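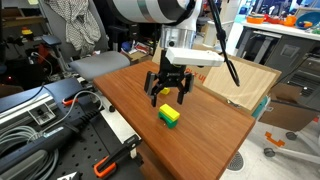

A yellow block on a green arch, on a wooden tabletop.

Swap shelf for old toys opens at the Edwards building in Trarkgate

I went in to drop off one bag and came home with two, so consider yourselves warned.

The new toy swap opened in June in the old shoe store on the ground floor of the Edwards building, and if you have kids, or grandkids, or just a closet full of stuff you can't bring yourself to throw out, you'll want to stop by. You bring in toys your family is done with, you take home something else, and no money changes hands. I kept waiting for somebody to stop me at the door with a pair of marble runs under my arm (yes, a pair, they're different sizes!) but they just waved.

Celeste Echeverría got the whole thing going after a garage sale last year left her with more toys than she started with. Neighbors kept dropping off boxes once they heard she was selling, and by lunchtime her driveway on Flumitz Street was full. She says the leftovers lived in her dining room all winter, and her husband was eating dinner next to a plastic barn.

"I wanted my table back," she told me. "Then I saw the store was sitting empty and I called the landlord before I could talk myself out of it."

She has it for 16 months at a low rent, with part of the cost covered by Markavow, the hardware store across the street, which also handed over a bunch of shelving it didn't need anymore. There are roughly 2000 toys in there right now, going by Celeste's sign-in book, and more were coming through the door while we talked.

Puzzles go fast. So do wooden trains, and anything with a dinosaur on it is gone by mid-morning. Building blocks are the big surprise for me, because they get sorted by kind and put in clear tubs, so you can fill out a set at home that's been missing pieces for years. I found a couple of arches to go with ours and was way too happy about it. My son is nine and claims he's too old for blocks, and he'd built a bridge on the kitchen floor before I had my shoes off.

A few rules, which are posted by the register. No stuffed animals, no car seats, nothing with a cracked battery cover. Puzzles have to be complete, and please tape the box shut! Games with a missing piece are okay if you stick a note on the lid saying what's gone. Bikes and scooters are a maybe, so call first, as the back room is small and it's already pretty tight in there.

The swap opens at ten in the morning and closes at four. Parking behind the building is free for two hours, but the entrance is easy to miss, so look for the alley next to the bakery. Celeste is also looking for a rug for the reading corner, any color, as long as it can take some juice.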